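The Ferry Clerk

Lorcan Brophy took the job at the Deltport ferry office in December, when the river was low and the boat to Irketau went out twice a day with hardly anyone on it. The pay was poor but the office had a stove, and the room above it came free with the work.

He sold tickets through a window with a brass tray. Foot passengers paid one price and cars paid another, and there was a third price for livestock that had not been charged in years. The rates were painted on a board outside. When a rate changed, somebody painted over the old number, so that the figures stood out from the wood like scabs.

The woman who had held the job before him had left her ledgers on the shelf. Her name was Mrs. Appiah. She had worked the window for 38 years and had written everything down in the same blue ink, first in a small upright hand and later in a larger one that leaned. Lorcan read the ledgers in the afternoons between boats. They were mostly sums. But she had kept a column on the right side of each page for remarks, and she had used it.

"Fog until ten," she wrote. "Man with a piano, charged as a car." "Fornel boy went over again with no coat."

The Fornel boy was in there a lot. He first showed up in the ledger with a green cover, going over on the early boat and coming back on the late one. Mrs. Appiah never gave his first name. She noted when he had a cold and when he had grown. One spring she wrote, "Fornel boy short on the fare, let him go," and the next day, "Fornel boy paid what he owed, and an egg."

Lorcan asked the pilot about it. The pilot was a man named Kha Chu, who had been on the boat for 16 years and ate his lunch standing up in the office doorway.

"Fornel's a place," Kha Chu said. "It's not a name. It's the farms up behind Irketau."

"So he was a boy from Fornel."

"Could have been anybody. There was a school on this side then. They all came over."

"She wrote it like it was one boy."

Kha Chu chewed for a while. "Maybe to her it was," he said, and went back down to the boat.

After that Lorcan read more carefully. He got a pencil and a sheet of paper and tried to work out how old the boy would be. It did not add up. In one ledger he was small enough to be lifted over the rail, and two years later he was carrying a calf. Then he was small again. Lorcan sat with the paper for most of an evening and let the stove go out. 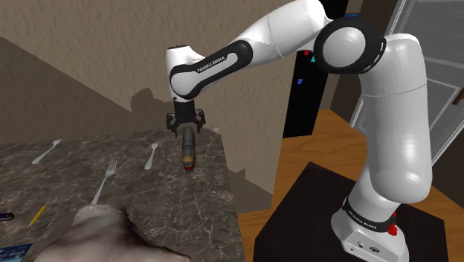
In the morning he put the ledgers back in order on the shelf and opened the window. There were three people waiting. One was an old man in a town coat who wanted to take a car over, and while Lorcan was making out the ticket, the man looked past him at the shelf.

"Are those hers?" he said.

"Mrs. Appiah's. Yes."

"She used to write in them while you stood there. You'd be freezing, and she'd be writing."

"Are you from Fornel?" Lorcan asked.

"My mother was from Fornel. We lived in Irketau, by the landing." He took his change out of the tray. "I went to school over here until I was twelve."

Lorcan asked him if he had ever brought her an egg. The man thought about it. Behind him a woman with a suitcase shifted from one foot to the other.

"My brother might have," the man said. "I wouldn't put it past him. He's dead now."

He drove down the ramp and Kha Chu waved him on to the left side of the deck. Lorcan sold the woman her ticket, and then one to the boy behind her, who had the fare ready in his glove. The boat left eight minutes late. He entered the time and the takings. His own ledger had the same column on the right, since the office still bought them from the same printer, and so far he had left it empty.

In the spring the water came up and the company sent a letter. There was going to be a bridge upriver. The letter gave a date for the last crossing and offered each employee 500 dollars, and there was a form to sign. Kha Chu signed his on the hood of his truck and said he would go and live with his daughter. Lorcan kept his for a week before he mailed it.

A man from the company came to clear the office. He took the cash box, the ticket stock and the clock. He said the ledgers could go in the dumpster unless Lorcan wanted them, and Lorcan said he did. They filled two apple crates. He carried them up to the room one at a time and put them under the window, and when he moved out that summer he carried them down again.

On the last day there were more passengers than he had ever seen. People brought their children and rode across and straight back. He ran out of tickets before noon and started writing them by hand on the backs of old forms – foot passenger, one way, and his initials. When the late boat was in and tied up, he sat down at the counter with the lamp on and did the sum twice. Then he moved the pen over to the right side of the page.

"Clear all day," he wrote. "Ran out of tickets. Boy went over with no coat."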